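Zollevside Soap & Candle Forum > Cold Process > Bars going soft after cure?? 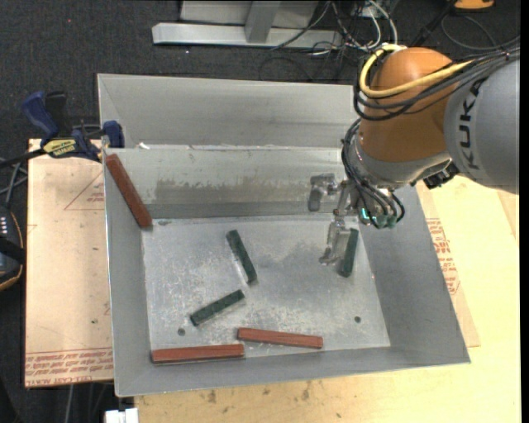
mudpuddle_mary
Sep 13, 2025

So I've been at this since April and I thought I had my basic recipe down, but my last two batches have me stumped. Olive, coconut, a bit of shea, nothing fancy. I cut them the next day, they sat on the rack in the spare room the whole time, and they still feel kind of rubbery when I squeeze them. My first batches were hard as rocks by week four! Same oils, same mold, same everything as far as I know. The one thing I changed is the water. I used to mix my lye pretty strong and then I read a post on here saying beginners should go full water, so I did. Is that it? Do I wait, or rebatch the whole lot?

lyeandlet_lye
Wait. Always wait. How much olive are we talking? A high olive bar with full water can take months to firm up and it'll be lovely when it gets there. I've got some castile in my closet I won't even look at before the holidays.

mudpuddle_mary
Fairly high, I guess? My oils come to 1,000 grams and the olive is more than half of that. The coconut is the smallest part after the shea.

tallowandtwine
I'm going to be the grouch and say full water is bad advice for almost everybody. I go 2 to 1 water to lye by weight and have for years, and I never have squishy bars. You get less warping too, and way less of that powdery ash on top. Why would you pour in a bunch of water just to stand around waiting for it to leave?

lyeandlet_lye
Because a new soaper who adds a floral fragrance to a strong lye solution is going to end up with soap on a stick, that's why. I've seen it happen over and over. Full water buys you time to stir and pour. She can cut the water down later when she knows how her oils behave.

tallowandtwine
She's been doing it since April and her early batches came out fine with less water! She already knows how her oils behave. I don't get telling someone to go backward.

porchlight77
You're both kind of right, ha. Mary, what's the humidity like in that spare room? My sister-in-law gave me a little gauge and I about fell over when I saw what my laundry room was doing in August. Moved everything to the hall with a fan on low and the difference was huge. Also weigh a bar! Write the number on a sticky note, weigh it again next week. If it's still dropping, it's still drying, and you can quit squeezing it.

mudpuddle_mary
Oh no. The spare room is the one with no vent. I didn't even think of that because it was dry as a bone in the spring. OK, weighing one tonight.

gredance_gal
Did you switch olive oils, by any chance? I was buying the big Vemer jugs and then grabbed whatever was on sale, and my trace went all over the place. Didn't hurt the hardness much, but the color went from cream to sort of band-aid. Never did find out why.

mudpuddle_mary
No, same jug. Colors have been good, knock on wood.

saltbarsteve
Sodium lactate, one teaspoon per pound of oils, added to the cooled lye water. Done. I don't know why people suffer.

tallowandtwine
It helps you unmold sooner. It won't fix a bar that's full of water in a damp room. I used to put it in everything and quit, and can't tell the difference at six weeks.

saltbarsteve
Well I can tell, and so can the folks at the Gredance market. Agree to disagree.

mudpuddle_mary
Weighed one and it's heavier than the bars from my spring batch by a fair bit, same size cut. So there's water in there for sure. I'm moving the rack, putting a fan on it, and leaving the poor things alone. Next batch I'll try somewhere in between on the water and report back. Thanks everybody, even the arguing was useful!

porchlight77
Put the fan across the room and not right on them, or they'll curl on you. Ask me how I know.

Related threads
Ash on top again, do I steam or plane it?
Zaidi silicone liners, worth the price?
Splitting 400 grams of oils for test batches
My lavender buds turned brown
How long do you really cure castile? (301 replies)

Search this forum Go Advanced search

Contact us | © Zollevside Soap & Candle Forum | Back to top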